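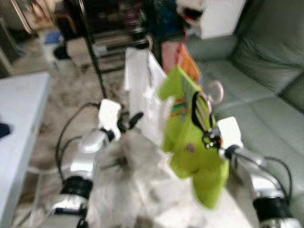
Junior Analyst, Border Security Desk
Plandel, Lenomwood office
Full time, 20 months, start in September

Plandel publishes a twice-weekly briefing on armed groups, border closures and ceasefire talks in the eastern Mediterranean. We have 1,000 subscribers, mostly reporters and aid workers, and they write back when we get something wrong. We love that about them, and we'd love to add a fourth pair of eyes to the desk!

You'd spend your mornings reading army statements, local papers and radio transcripts, then working out which accounts of an incident agree. Afternoons are for writing. By the end of your first month you'll have your own patch, probably the maritime border file.

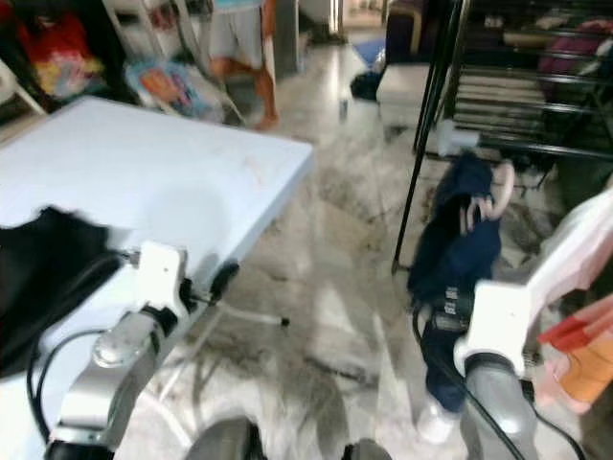

The desk is run by Kristóf Veres, who edits every line and will happily argue with you over the word "escalation". New analysts sit beside him for the first 4 weeks. Expect noise, good coffee from Dudás downstairs and a lot of maps spread out over the grey-and-white marble floor when a story breaks (bring warm socks, it's chilly in winter). Two days a week can be worked from home after that.

We need someone who reads Arabic or Hebrew well, writes plain English quickly and can say "we don't know yet" in print. A degree is welcome but a good blog or student paper counts just as much.
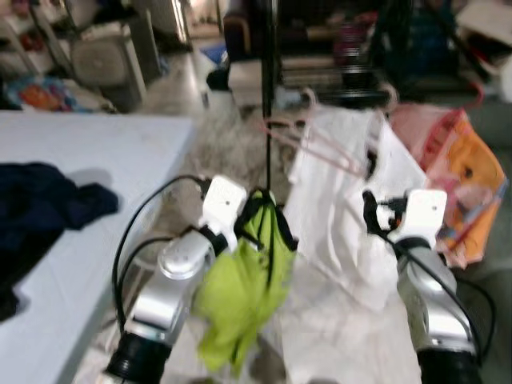

Turkish would be a real bonus, as we share the Diler archive of regional press cuttings and much of it is still untranslated.

To apply, send a CV and a 400-word note on one recent incident you think was badly reported, addressed to Kristóf Veres. Interviews last 20 minutes, by video or in Lenomwood, and travel is paid.

Posted Jan 15, 2025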